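Folding Garments at the Sorting Table

Issued by Khurana Garment Care, Gadton, for staff and trainees. Replaces the October sheet.

Before starting, cover the table with a clean cloth and pull it smooth. Folded jeans and other denim are kept apart from the lighter garments.

1. Place one garment on the cloth. If it is bunched, find a free edge and lift it.

2. Take hold at two separate points and draw the fabric out until it lies open.

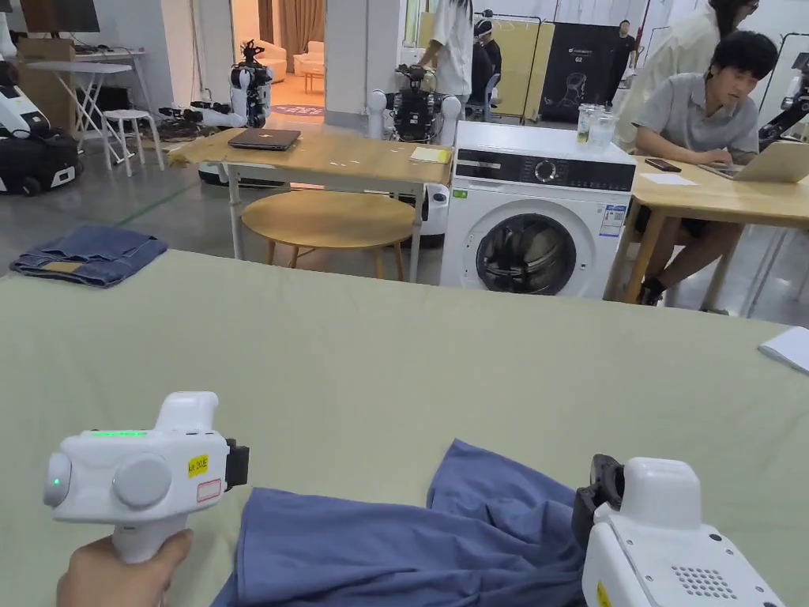
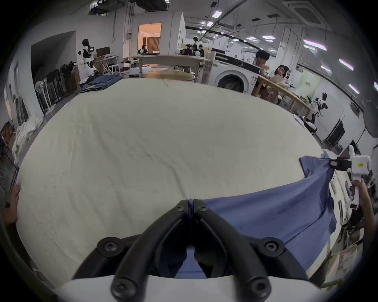
3. Smooth from the center toward the hems. Fasten every second button on shirts.

4. Turn both sides in to meet at the back, lay the sleeves straight down, and fold up from the hem in 2 equal parts.

5. Stack no more than 10 garments to a pile, collars facing the same way.

Garments with stains or open seams are not to be folded. Set them aside and report them to Archana Pant at the Jastthorpe desk.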